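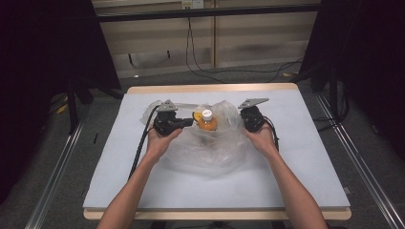

Clear plastic bag on the table, 1/30/23

Plorkville's film recycling drop-off closed in December and I keep getting asked what to do with plastic bags now. Short thread on what I've found out so far.

First, what we lost. The bin was outside the Groven store on the county road. It took grocery bags, bread bags, produce bags, the wrap off paper towels. Clean and dry only. It did not take chip bags or anything crinkly with a silver inside.

I asked Consuelo Pacheco at the town office why it closed. The hauler stopped picking up there. The town had a one-year agreement and it wasn't renewed. She said the last load weighed 400 pounds.

For the whole year the bin took in 2,677 pounds. I had guessed a lot less than that. Most of it was bags, going by what I saw when I dropped mine off.

Do not put bags in your curbside cart. I know people do. They wrap around the sorting equipment and the line has to be stopped so someone can cut them out. It's on the sticker on the lid, in small type.

Also don't bag your recycling. Tip the cans and bottles in loose. A tied bag of good recycling usually gets pulled and thrown out with everything in it.

Current options. There are 2 I've confirmed by phone.

Bodin Hardware, by the side entrance. Grocery and produce bags only. Ask at the register if the bin is full, don't leave them on the ground.

The Ideck transfer station, Shed B. They take bags and also the bigger stuff like mattress covers and pallet wrap. You need a resident permit on your windshield. Labels and tape have to come off first.

Quick test for whether a bag counts: push your thumb into it. If it stretches, it's probably fine for these bins. If it tears or crackles, trash.

Rinse anything that held meat or cheese, then hang it up until it's dry. Mine go over the dish rack. Damp bags go moldy in storage and can spoil the rest.

Storage: I flatten them and stuff them all into one big one. A full one lasts me until I'm driving to Ideck for something else anyway.

Yannick Lacroix asked about bags marked compostable. Neither place takes them. They go in the trash here unless you have a pickup that accepts them.

The town takes up the hauler question again with the spring budget. If you want the Groven bin back, write to the office and say how often you used it. Consuelo says she has three letters so far and one of them is mine.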